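Faux Flowers, Real Upkeep

Artificial bouquets collect dust faster than most owners expect, and ruffled blooms such as carnations and peonies hold it deep between the petals. Rattana Pongsiri, who maintains the table flowers at the Kaewmanee guesthouse in Jullcombe, works through 19 bunches every July.

Her method is dry. Each bunch is laid flat on a table and brushed from the center of the bloom outward with a soft makeup brush. Small filler florets get a cool hair dryer on its lowest setting. Leaves are wiped last.

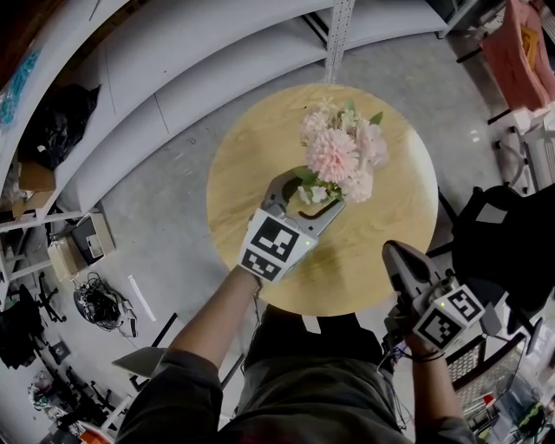 How often should artificial flowers be dusted?
Every two weeks in a room with open windows, and once a month elsewhere.

Washing is a last resort. Dyes can run, and glued petals may loosen in warm water. Pongsiri tests one petal on the underside with a damp cotton swab and waits 16 minutes before going further. Bunches that fail the test go back to the brush.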